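# Two labs and a lunch: notes from the Tandora visit

December 2018

We went to Tandora to find out what a robot arm costs. We came home knowing what a great many other things cost, and the arm is somewhere in the middle of the list.

For those who missed the last meeting: our small returns depot has a sorting problem. Mixed household goods come back to us in totes, people pick them out of the totes, and in August we couldn't hire enough people to do it. I was given a budget code, a train ticket and the job of coming back with a plan for equipment. Tandora runs open days for possible buyers and partners twice a year. You get a badge, a tour of two labs, a talk on financing and a sandwich.

## Getting in

The building is at the back of a business park, past a tile showroom and a place that repairs vending machines. Reception has a visitor sign-in tablet that wouldn't accept a hyphen in a company name. The person on the desk handed me a paper form from a drawer, where there was clearly a good stock of them. I took this as my first piece of automation advice of the day and wrote it down.

There were 13 of us. From the badges, most were from warehouses, a couple were from food packing, and one was from a school district and seemed to be looking for a different open day. He stayed for lunch.

## The showroom lab

The first stop was the polished one. Tralent, which sells the integrated cells that Tandora tests, had set up a complete unit behind glass, with a stack light and a touchscreen and a logo on each side. It moved identical cartons from one conveyor to another with great dignity. We watched for a while. Someone asked what would happen if a carton arrived crushed, and was told that the upstream process would normally prevent that. Those of us with an upstream process looked at our shoes.

I don't want to be unfair to the Tralent cell. It's a finished product, it has guards and a manual, and you could put it on a purchase order tomorrow. It comes on a fixed lease with the service visits included, and for a plant that ships one size of box it would be hard to argue against. We don't ship one size of box. We don't receive the same size of anything two days running.

The part of the talk I did find useful was the slide on what the lease leaves out. I copied it in full:

- floor preparation and anchoring
- compressed air, if you don't have it
- network drops
- operator training past the first session
- replacement fingers, pads and anything else that touches the product
- changes to the program after acceptance

The last line was in smaller type than the others. I asked whether a new product in the mix counted as a change to the program. It does.

## The other lab

The second lab was down a corridor and through a door propped open with a toolbox. It's where Tandora does what it calls clutter work, meaning loose, unlike objects in a bin, and it's the reason I'd asked to come. No glass, no logos. You could see where money had gone and where it very much hadn't, and the staff were quite open about both.

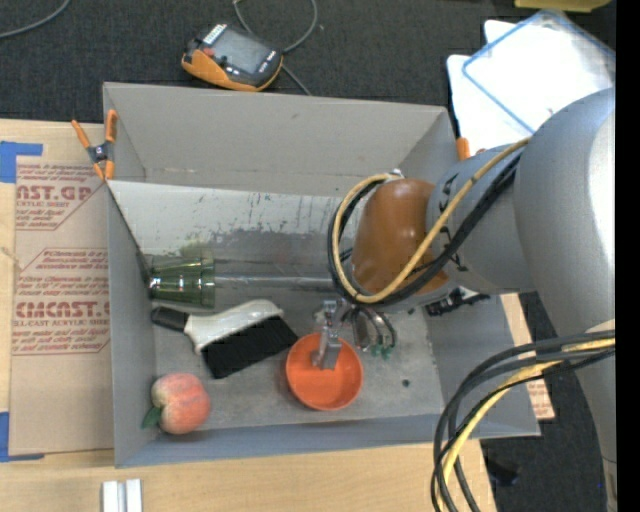

Ask them about the budget and they start with the arm, out of politeness, and then get on to what hurts. The arm was bought once, three years ago, and has been written down ever since. The gripper is on its second set of fingertips this year. Cables are a standing order. Acrylic sheet gets cut, tried, moved and cut again, and they said that clamps and tape had turned out to be the best-value line in the whole project, as you can shift a clamp in ten seconds and a welded bracket takes a requisition.

The test objects have their own budget line too, which pleased me. Cups, bowls, brushes, play food: the ordinary stuff of somebody's kitchen drawer. They'd tried a bought set of standard objects first and found that it was missing most of what makes real bins annoying, so now there's a small monthly allowance and a trip to the discount store. Receipts were apparently a struggle. Their finance office had twice returned a claim for fruit with a note asking whether it was catering.

I asked which objects they'd warn a buyer about. Thin rims and shiny surfaces came up at once, along with anything see-through, which cameras have trouble with. Then bristles. Then anything that rolls into a corner and stays there. I went through our returns in my head and got to four yeses before I stopped.

We got a fair stretch of time to ask about pick rates. They wouldn't give me one number, and I've decided to trust them more for it. They had rates by object type, by how full the bin was, and by which fingertips were fitted. What they'd tell any buyer is to bring a tote of their own goods and pay for a trial day before signing for anything. A trial day with Tandora comes with a written report, failures included. The showroom had offered me a tote bag.

## Lunch

Cheese or egg. The financing talk took place over it, so I have mayonnaise on my notes for straight-line depreciation.

The speaker was from Sulemana, a leasing broker, and was refreshingly gloomy. The main point was that first-time buyers plan for the machine and then pay for the room. Sulemana's worksheet has 141 lines. I thought this was padding until I got to the line for "person who will look after it," which we had at zero. We had assumed the robot would replace some work. We hadn't written down whose work it would then become.

I also learned that you should ask for the spare-parts list before the quote and see how long it takes to arrive. Tralent's came during the sandwich, by email, in a tidy spreadsheet. Tulter, whose stand was by the coffee, promised theirs by the end of the day. I'm still looking forward to it.

## What I'd put in the plan

I've been asked to keep this part short, so these are the lines I would add or change in our draft.

**Trial days.** Budget for 2, a few weeks apart, with totes pulled off our floor at random. No tidying them first. I know who I'm talking to.

**Trial stock.** Set aside a box of real returns we can afford to lose. It should include the worst things we get, so yes, the salad spinners.

**Wear parts.** Our draft has nothing. I've put down $4,000 for the first year as a placeholder, until we see a list from whoever we're serious about.

**Fixtures.** Don't order custom metalwork for the bin station until the trials are over. Buy sheet, clamps and tape, and let people move things. Metal can wait for the second year, when we'll know where it goes.

**A person.** Half a post at least, named in the plan, with training paid for. If we can't fund that, we shouldn't buy the arm. I'd rather have this argument in a meeting than next to a stopped machine.

**Program changes.** Get the rate in writing and ask what counts. Our mix changes every season, and under the terms I saw we'd be paying for every one of them.

**Lease or buy.** I went in favoring the lease and have come back undecided. It suits the carton cell nicely. For clutter work the gripper end changes so often that a fixed lease could tie us to the wrong one, and I'd like Sulemana to price the arm and the tooling separately. They said they would do this if asked. It isn't on the form, so we have to ask.

## Odds and ends

Parking is free, but the barrier needs a token from reception, and reception closes for lunch at the same time as the visitors are having theirs.

The copies of the Sulemana worksheet are in the shared folder, under Equipment. Please don't fill in the yellow cells, which calculate themselves, and have already been filled in once.

The train back was late. I've claimed for a coffee and one peach, and I expect to hear from accounts.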